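Tririk Katene 2 dehumidifier: four months in a damp back bedroom

I bought the Katene 2 in the way most people buy a dehumidifier, which is to say at eleven at night, cross, with a cloth in one hand. Our back bedroom faces north and has the only outside wall in the house that the previous owners painted with something wipeable. We admired this when we moved in. By the first winter we were wiping it.

It sits in the middle of the Tririk range. There is a smaller Katene, meant for wardrobes and boats, and a larger one with wheels like a hostess trolley. The 2 has a handle, a two-litre tank, a humidity dial, a timer and a laundry setting, and it comes up to my knee. It arrived in a box so thoroughly taped that I took it personally.

Setting up

You stand it upright for a few hours before switching it on, to let the insides settle. The leaflet is firm about this and says so on three separate pages, one of which is otherwise given over to warnings about fish tanks. After that you plug it in, choose a number and leave the room. The number is the relative humidity you would like. I had never had an opinion on this before and now I have several.

The lead is too short. Every review I read said so, and I assumed they were written by people with unreasonable bedrooms. The lead is too short. Tririk suggest you do not use an extension lead, and they also suggest you keep the machine well away from walls, and where that leaves anyone with ordinary sockets I can't say. Mine stands at an angle beside the chest of drawers, like a guest who hasn't been told where to put their coat.

Does it work?

Yes. It is almost annoying how well it works. On the first night I set it to 50 and went to bed feeling sceptical, and in the morning the tank was full and the little red light was on. I tipped the water down the sink and spent breakfast wondering where I had been keeping it all. By the end of the week the window had stopped streaming and the wallpaper behind the bed had gone flat again, apart from the corner that was never stuck down in the first place.

The laundry setting runs the fan at full speed and ignores whatever humidity you asked for. A rack of shirts put up after supper is dry by morning with the door shut. Jeans take longer, and the waistband of a pair of jeans takes longer than that. Towels come out with the texture of toast. I like them that way, but I am told this is a minority position.
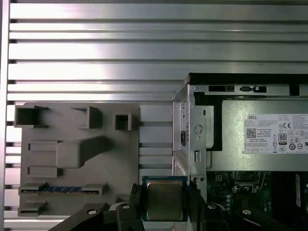
Noise is the thing people ask me about, once they have run out of other reasons to keep talking to me about a dehumidifier. On the low setting it makes a steady hum, a bit like a fridge in the next room, and I can sleep through it. On high it is a hairdryer with a grudge. There is also a clunk when the compressor starts, which for the first fortnight I took to be a burglar and after that stopped hearing altogether. Guests still hear it. We have had fewer guests.

The dial is a good honest dial with clicks in it. The timer is less good. It goes up to eight hours in steps of one, and to get from one to eight you press the same button seven times, each with a beep that can't be turned off. If you press once too often it goes round to zero and you start again. I have done this in the dark with someone asleep a yard away and I don't recommend it to the newly married.

The tank

The tank slides out at the front and has a lid that almost fits. Full, it is heavier than it looks and has no handle, only a sort of ledge for your fingers. The walk from our back bedroom to the bathroom takes in one stair and one door that opens the wrong way, and I have spilled some of it on nearly every carpet it was bought to protect. There is a hose outlet round the back for continuous draining. The hose is not included. A hose from the garden centre fits if you warm the end in a mug of hot water and push harder than seems wise.

Clean the filter. It is a plain mesh square that clips in at the back, and it picks up fluff at a rate that makes you think badly of your jumpers. A rinse every couple of weeks does it. I left it for six in the spring and the machine started to sound as though it was breathing through a scarf.

Running cost

I put it on a plug-in meter from January to April and it ran for 2,000 hours in that time, a good many of them at night. I'm not going to turn that into pounds, as your tariff won't be mine and mine has changed while I was writing this. I will say that we turned the radiator in that room down and didn't miss it, dry air being a good deal easier to heat, and that the tumble dryer has become somewhere to keep the ironing board.

Against the Esero

Before this we had an Esero, bought second-hand, which used the desiccant method and blew out warm air that smelled faintly of an airing cupboard. It was lighter and quieter, and it coped better when the room was really cold. If you want something for a garage or a conservatory in February, look at one of those first. In a bedroom that is merely chilly, the Katene pulls out more water and uses less electricity doing it. The Esero also had a swinging louvre on top that went to and fro all night as though watching tennis. I miss it slightly.

Buying one

I got mine from Irance, who delivered it when they said they would and then emailed me every morning for a month to ask how I felt about it. Their page has 3,810 reviews of this model, a large number of which say "not used yet but looks good, five stars". The rest are about the lead. The guarantee is two years if you register, one if you don't, and the registration form wants your serial number, which is on a sticker underneath, so do it before you fill the tank.

Good points: takes out a great deal of water, dries washing overnight, simple dial, low setting is bearable at night.

Bad points: short lead, beeping timer, no handle on the tank, hose sold separately, clunk.

Four stars. It would have had the fifth if they'd given it another metre of cable.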